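Tisstead Neighbors Forum > Home & Garden > Bread bakers
Thread: Proofing baskets, do I really need the fancy kind?

crumbly_jo
So I've been baking sourdough since April and I've gotten to the point where my loaves taste great and look like something that fell off a truck. My sister says it's because I let them rise in a mixing bowl, and that I need one of those cane bannetons. I went and looked at Stonivero downtown and they want 88 dollars for a set of two!! For baskets! I bake once a week, sometimes twice if the kids have friends over, and I just can't make myself pay that.

Has anyone gotten away with a plain bread basket and a dish towel? I mean the kind you'd put rolls in at Thanksgiving. It would look something like this one, rectangular with rounded corners and sides that slope out:

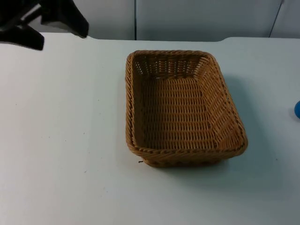 Pramila Joshi
I did the towel thing for four years before I owned a real banneton and my bread was fine. Use linen or a flat cotton towel (no terry, please, you will be picking loops out of your crust) and rub it with rice flour. Regular flour soaks in and glues itself to the dough by morning. I'd size it to the loaf, though. If the basket is too big the dough spreads sideways and you get a flat loaf, and then you'll blame your starter.

crumbly_jo
Oh I already blame my starter for everything. Rice flour, okay, I have a bag in the back of the cupboard from when I tried to make mochi. How much do you put on?

Pramila Joshi
More than feels right. I do half rice flour and half all-purpose, and I rub it in with my fingers until the towel looks dusty. Shake the extra off over the sink.

oldmillroad
Going to disagree with everybody a little. I tried a roll basket once and hated it. The towel bunched up in the corners, the dough sagged into the folds, and when I flipped it out it had these deep creases that tore open in the oven. I went back to a colander, which costs nothing and is round, and round is what you want if you're baking in a Dutch oven anyway. I use the blue enamel Ulside pot my mother-in-law left us and there's no way an oblong loaf is going in there.

crumbly_jo
That's a fair point about the shape. I bake on a sheet pan with a tray of water underneath, so oblong is okay for me. My oven is so old that the numbers have worn off the dial and I go by where the screw is, so honestly the basket may be the least of my troubles.

nightshift_baker
The creases are a towel problem, oldmillroad. You have to pull it tight over the rim and clip it. I use clothespins, two on each long side. I've done it this way for ages and I get maybe one small wrinkle at the end.

Also, please everyone stop proofing on the counter in this weather. Put the basket in a plastic bag and put it in the fridge overnight. I shape mine before my shift, stick it in the fridge, and bake when I get home at 7 in the morning. Cold dough holds its shape so much better and it's way easier to score.

oldmillroad
I'm not putting clothespins on my bread. But yes to the fridge.

crumbly_jo
Clothespins I can do! Question on the fridge – do you let it warm up before baking or does it go straight in?

nightshift_baker
Straight in. Oven hot, dough cold. If you let it sit out it relaxes and you lose what you waited for.

Pramila Joshi
I let mine sit while the oven heats and I've never noticed a difference, so don't lose sleep over it.

One more thing about baskets, Jo. If you get the woven plastic kind it wipes clean, and that's nice, but it won't pull any moisture out of the dough the way cane does. The towel does a bit of that work for you. So leave the towel out to dry between bakes and don't fold it up damp in a drawer. I lost a good one to mildew that way.

crumbly_jo
Okay, I think I've got a plan. I asked about size at the kitchen counter in Fakir (the little shop next to the laundromat, they had a bin of baskets by the register) and the lady there told me to put something round in the bottom and see how much floor is left around it. A ball or an orange, anything you have lying around.
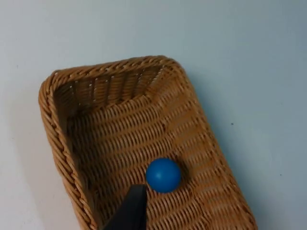
My dough ball is about as wide as my two hands when I've shaped it, so I want a basket that gives it a finger or two of room on each side and a bit more at the ends. I'm going to go back with my hands and a tape measure and probably embarrass myself in the aisle. If it comes out badly I'm only out a few bucks and I'll use it for mail.

oldmillroad
Colander. I'm just saying.

nightshift_baker
Let us know how it goes, and post the inside, not only the crust. Everybody posts the crust.

crumbly_jo
Will do. Feeding the starter tonight, so give me two days. And I'm buying clothespins.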